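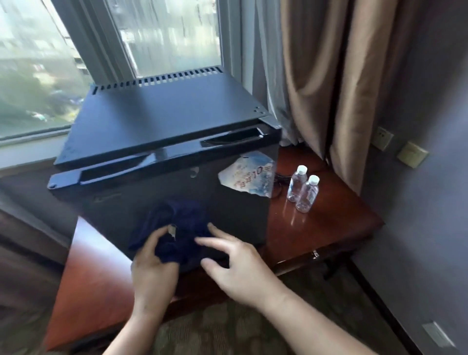 Soak it first, Skilia wrote before the rest of us got a word in, half those stickers come off with plain warm water and you've wrecked nothing. Fair enough, but I want to know about the glue too.

Getting old label off a black mini fridge door?

Paper kind, matte door. Been rubbing with a cloth and it just tears, top layer comes off and the rest stays put. Selling it Monday so want it decent. Don't want shiny patches. What do I use??

2 min read

Kerekes
Warm water, drop of dish soap. Lay the wet cloth ON the label and leave it - don't rub yet. Paper needs to go mushy. Then roll it off with your thumb or an old plastic card. Whatever's still sticky, dab of cooking oil, wait, wipe, then soap again or it'll look greasy. Might take 2 rounds. Wring the cloth out good, you dont want drips running into the vents or onto a nice table. Unplug it while you're at it.

Murkberg
hair dryer. low. done

Pronau
Rubbing alcohol works on the glue but try it down low on the side first, did mine full strength and got a dull spot the size of a quarter. No scrub pads, no steel wool, matte black shows every scratch. Small scuffs sometimes go with a white eraser - sometimes not. I'd leave them tbh, for a used fridge nobody's gonna knock the price down over that.

Comments (3)

Oil one worked on my microwave, thx

Hair dryer made mine gummier. Went back to soap

does this work on the plastic see-thru stickers or only paper

Contact us | Copyright | Back to top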